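Diary, May

Back from the Stirkdale hall a little after ten, with a headache and three pages of notes I can hardly read. I want to get it down before I talk myself into thinking it went better than it did.

The bill is the protest bill, or the "public order and access" bill, as we are now supposed to call it. The state senate takes it up again before the summer break. The version I have been carrying around in my bag said that any gathering of more than 30 people needed a permit, and that a person could be fined for causing "unreasonable disturbance" near a public building. No one would tell us what unreasonable meant. Tonight Senator Villaseñor's office sent a young man with a folder to say they had listened. The number goes up from 30 to 100. He waited after that. I think he was expecting applause, and he got a little from the front row.

I didn't clap. One hundred is better than 30, fine. But the vigil outside the county building last fall would still have needed a permit, and the permit would still come from the same county the vigil was complaining about. And the disturbance clause hasn't moved at all. I read it again under the table while he talked. Same words, same comma in the wrong place.

Athina Antoniadis asked the only question worth asking, which was whether a sermon read aloud on the courthouse steps could count as a disturbance if somebody inside said it bothered them. He said that was "not the intention." She asked him where in the text the intention was written down. He looked in the folder for a while. Then he said he would take it back to the office. I have heard "take it back to the office" so many times this spring that I could put it to music.

Supper was late and not much, bread and soup standing up, then fruit at the table with the notes spread out.

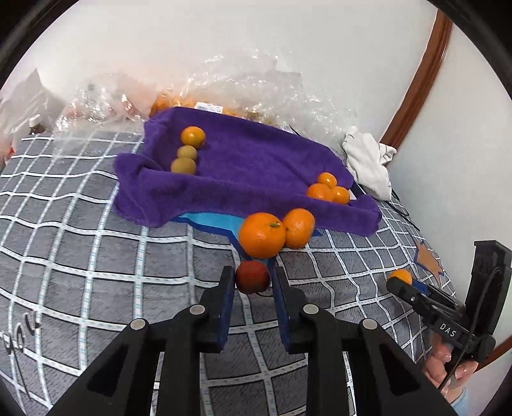 Two oranges and a small dark red fruit.

Lachlan Cruickshank called while I was peeling. He thinks we should thank Villaseñor in public for the change, so that he has a reason to make another one. I see the sense in it. I also remember the noise rule two years ago, when we thanked everyone for a small fix and they took the thanks and passed the rest as it stood. Lachlan says that was a different crowd. Half of them are the same people with different hair. We went around on it for a good while and he hung up still cheerful, the way he does.

He did tell me the petition is at 761 names. I'd have guessed fewer. He wants to deliver it with a press release, and he has drafted a first line that calls the new number "a victory for free speech." I asked him to take that out. If it is a victory, why are we still asking for signatures?

The Hovadetti people were there too, at the back, handing out a sheet that says the bill would end public worship in the state. It wouldn't, and I wish they'd stop. Every time somebody waves one of those sheets, the folder people get to answer the sheet and skip the clause. I took one home and marked it up in pen – four wrong statements on the first side – but I doubt I'll send it to them. Maybe.

Athina says the Vurnus paper will run 40 lines from us if they have it by noon. So tomorrow: the clause first, the number second, nothing about victory. Ask for a definition of disturbance, and for somebody other than the county to hear appeals. I'll try to be polite to the young man, who didn't write the thing and had a long drive back.

I don't trust the timing, either. They offer the easy change a few weeks before the vote and the hard one gets "looked at over the summer," when it will already be law. Lachlan would say I'm being sour. I wrote the same thing in here in March and I was right then.

Must find the blue folder with the old noise rule letters. Phone Athina before eight, she leaves early.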